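4.2 Gripper comparison on the handover task

We compared two parallel-jaw grippers, the Janutico and the Sornero, on a two-arm handover. One arm picks a pen or marker out of a cup, brings it over the table and passes it to the other arm, which puts it back. Both arms ran the Plement controller with the same gains. Only the fingertip pads and the closing force limit changed between conditions. We used 3 pad types and 6 force settings, for a total of 1,959 trials.

The cup was kept near the middle of the table so that both arms could reach it without a change of elbow posture. A wrist view and two wider views were available to the policy – the wrist view mattered most in the last part of the approach.

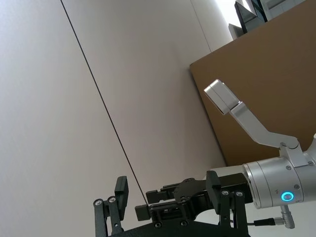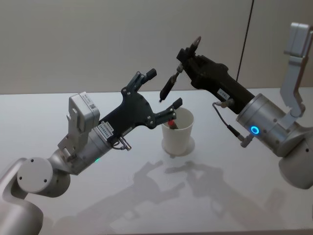
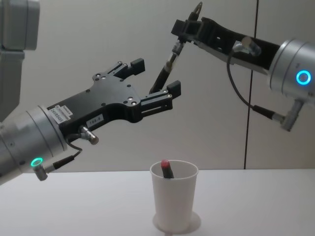
Figure 6. The two-arm cell from three viewpoints. First: wrist view with the jaws open. Second and third: the arms above the cup, with a slim black tool at the right gripper.

Trials were stopped by the controller when the wrist torque passed its limit, and these were scored as failures. In 668 trials the receiving gripper closed before the giving gripper had settled, mostly at the two highest force settings. The Pongsiri pads did better than the flat pads on thin pens but made little difference on thick markers. Lowering the force limit reduced early stops, although slips became more common – we return to this in Section 5. We did not retune the approach speed for each pad, so the results for the softest pads may be lower than they need to be.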